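The Long Way Around a Pot of Curry

My aunt measured nothing. If you asked her how much fish sauce went into the pot she would tip the bottle, wait until something in her head said stop, and then look at you as though you had asked her how many breaths she took on the way to the market. So when she handed me her recipe for sour curry the summer I moved away, written on the back of an electric bill, it said "tamarind, enough" and "fish, nice one," and I spent the better part of that year making a soup that tasted like wet pennies.

I have been thinking about that electric bill a good deal lately, because I've spent the spring with people who are trying to get their families' cooking down on paper before it slips away from them. There are more of them than you would guess. Some write in composition books, some talk into their phones, and a few have made real, printed, bound books with a spine you can read from across the room.

Tassanee Siriwan started hers in May, the month after her mother's stroke. Her mother is doing much better now (she wanted me to say so, and to say that she is still the better cook), but for a few weeks she couldn't find the names of things. She'd stand at the stove and call the galangal "the cousin," meaning the cousin of ginger, and Tassanee wrote that down too. It is still in the book. Page 11, if you ever get hold of a copy: "Slice the cousin thin."

"I went in thinking I was collecting recipes," Tassanee told me, pouring out more tea than either of us could possibly drink. "Then I'd ask about a noodle dish and get the whole story of the landlord, and the landlord's dog, and who wasn't speaking to whom that winter. Forty minutes later I still didn't know how long to soak the noodles."

She kept all of it. The book is called Ongart, after the lane her mother grew up on, and it has 60 recipes in it, and I would say a good third of the pages are landlord. I read it straight through over two evenings and didn't cook a thing until the third.

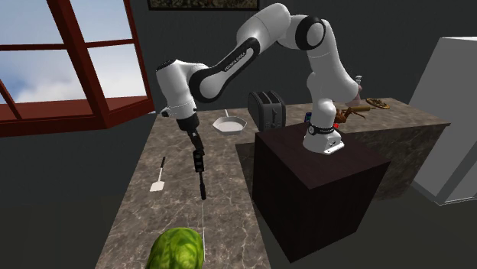 Kitchens themselves get surprisingly little attention in family cookbooks, which I think is a shame, as so much of how a person cooks comes down to where she happens to be standing. A cook who has a countertop to work on will chop everything first and line it up in bowls. A cook who grew up with a stool and a single burner chops into her hand, over the pot, and the order things go in is simply the order she can reach them. Even the heights of things matter. A dark wooden box with a flat top, like the pedestal in the picture, would have been prized in my aunt's house; she'd have had the mortar up on it before anyone could sit down, and there it would have stayed for thirty years, and all her curry pastes would have been pounded standing up. Hers was on the floor. She pounded sitting, with the mortar held between her feet, and she was slow about it, and I am convinced the slowness is in the recipe somewhere even though it isn't on the electric bill.

Boonsong Pongsiri agrees with me about this, or at least he was kind enough to nod. He drove a delivery truck for most of his working life and took up cooking after he retired, when he found that he missed his grandmother's pickled mustard greens so badly he was dreaming about them. He had no recipe of any sort. What he had was the memory of a brown crock by the back steps, and the smell that came up when the lid was lifted, and a strong feeling that rice water came into it.

He made the greens wrong for two years. He made them too salty, then too soft, then so sour that his wife asked him to keep the jar in the garage. And then he spent a week at his brother's old place up the valley, where the nights are cool, and he made a batch there just to have something to do, and it came out exactly right. "I sat down on the step," he said. "I ate it with my fingers. I didn't even call anybody." The greens had wanted a cooler spot all along. He keeps his crock in the basement now and brings a jar to anyone who stands still long enough, and I have two in my refrigerator as I write this.

If you're thinking of starting a book of your own, the person I'd send you to is Kamonchanok Chantharasri, who runs a small press named Pindard out of what used to be a shoe repair shop. She prints short runs, mostly for families, and she has strong opinions, nearly all of which I've come to share. She thinks you should cook the dish alongside the person at least once with a scale hidden nearby, and slip each bowl onto it when they turn around. She thinks you should leave the arguments in. One of her books has two recipes for the same egg custard on facing pages, from sisters-in-law Kulap Sriwong and Kulap Sukprasert, who share a first name and a kitchen wall and have not agreed about coconut milk since they met. Each of them wrote a short note on the other's method. I laughed out loud at both, and then I made both, and I'm afraid I can't tell you which I liked better, as I have been invited back to dinner.

Kamonchanok also thinks people wait too long, worrying about photographs and covers and whether the thing will look like a proper book. A run of 20 copies is plenty for most families, she says, and a stapled one does fine. Her own grandmother's recipes are in a school notebook with a horse on the front, and she has never gotten around to printing them.

I did finally call my aunt about the tamarind. She is 84 and a bit deaf, and the call took most of an afternoon, what with the neighbors' news and the price of limes and a long detour about a wedding I hadn't known I'd missed. Somewhere in the middle of the wedding she mentioned that of course you have to soak the tamarind in warm water and squeeze it through your fingers, and that you add it after the fish and never before, and that her own mother used to put in a little palm sugar when company came.

I wrote it all down on the back of the same bill, under "fish, nice one," in the small space that was left. The curry was better that night. It still wasn't hers, and I've told her so, and she says I should bring the pot along next time and she'll have a look at it.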